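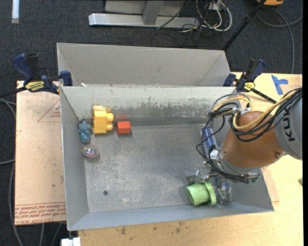
Tendstead toy library - sorting table and metal bins
Termly check sheet, with comments
Checked by: Luana Fagundes
Date: 1st June
Last full check: March

Mark each line OK / ACTION / N/A. Comments underneath. Please don't leave blanks, I had to guess half of the last one.

1. TABLE

1.1 Top level, no rocking - OK
1.2 Edges smooth, no splinters - OK
Ran a cloth round, nothing snagged. One slightly rough bit at the back, sanded it there and then.
1.3 Top clean, no sticky residue - ACTION
Old label glue. Needs the citrus stuff, we're out. Added to the order with Akande.
1.4 Bins not overhanging - OK

2. METAL BINS

2.1 Rims free of burrs and sharp corners - OK
Both bins, gloves off, fingertip all the way round. Corners a bit unfriendly but not sharp.
2.2 Inside walls, condition - ACTION (minor)
Front bin, far wall has a scraped band with whitish chips along the top of it. Want to know if that's a coating coming off or just marks. Tape test please. If anything lifts, bin comes out of use same day.
2.3 Floor, condition - OK, monitor
Scuffed right across the left and middle, pale scratches. Worn not damaged. No raised edges felt. Small dark round spot near the lower left - not scrubbed yet, try bicarb, and if it's rust write it in the book.
2.4 Left wall - OK
Much smoother than the far one.
2.5 Join between the two bins - ACTION
Small white scrap stuck in it, left end. Pull it out with tweezers not fingers. Then run the thin brush along the whole join, stuff collects down there and it was on the last sheet too.
2.6 Rear bin empty before sorting starts - OK
Keep it that way. Rear is for cleaned items only, front is for waiting.
2.7 Bins wiped down, dried - OK
Dried with paper roll. Don't leave them to drip, water sits in the corners.

3. TOYS WAITING IN FRONT BIN

3.1 Yellow building block, big one - OK
Studs firm, no cracks. Wash at 52 with the other blocks, not hotter, the last batch went a funny shape.
3.2 Small red-orange block - ACTION
Passed for cracks and edges. Size is the problem. Goes in the tester tube before it goes anywhere, and if it fits it's over-threes shelf only. Not back in the baby basket!!
3.3 Blue bear - OK
Ears and limbs tugged, nothing loose. Check for bite marks each time, they hide on the underside.
3.4 Clear ball, coloured glints inside - ACTION
Tester tube as well. Also hold it up to the window and turn it slowly, looking for hairline cracks. Any crack at all, bin it. Don't glue. Someone glued one.
3.5 Toys kept together at one end while waiting - OK
Good, carry on. Easier to see what's been missed than when they're spread all over.
3.6 No loose batteries, magnets, coins - OK

4. CLEANING STUFF

4.1 Spray bottles labelled - ACTION
One not labelled. Emptied it. Do not refill untill it has a label on.
4.2 Sanitiser in date - OK
4.3 Dilution chart on wall - OK
Faded. Legible if you squint. Reprint when printer is back.
4.4 Gloves, all sizes - ACTION
Plenty of large, no small. Order a box of 200 small, Zomier do them.
4.5 Cloths, colour coded - OK
Blue for toys, yellow for table. Not the other way about.
4.6 Brushes rinsed and hung up - OK

5. ROOM

5.1 Walkway to door clear - ACTION
Skondotent delivery boxes stacked by the door - 5 of them. Moved to the cupboard, but they need to be broken down and out by the end of the week.
5.2 Lighting over table - OK
5.3 Floor dry, no trip hazards - OK
Mat corner curling a bit. Taped.
5.4 First aid box, sealed and full - ACTION
Plasters low. 6 left.
5.5 Fire exit sign lit - OK
5.6 Accident book in drawer - OK
No new entries since March.

ACTIONS, in order of fuss

Red-orange block and clear ball through the tester tube. Before the next session, no exceptions.
Tape test on the far wall of front bin. Luana.
Scrap out of the join, brush it through.
Dark spot on bin floor - bicarb, then report.
Label for spray bottle.
Small gloves, plasters, citrus cleaner. One order if poss, delivery charge is silly otherwise.
Boxes out.

NOTES

Sheet took longer than it should have because the tester tube wasn't in its drawer. Please put it back after use. Spare one on order.

If a toy fails, it goes in the lidded tub under the sink with a bit of paper saying why. Not on the windowsill, children can reach the windowsill.

Next person doing this: start with section 2, the light's better in the morning and you can't see the scratches properly after lunch. Old sheets are in the green folder, newest at the front.

Signed: L. Fagundes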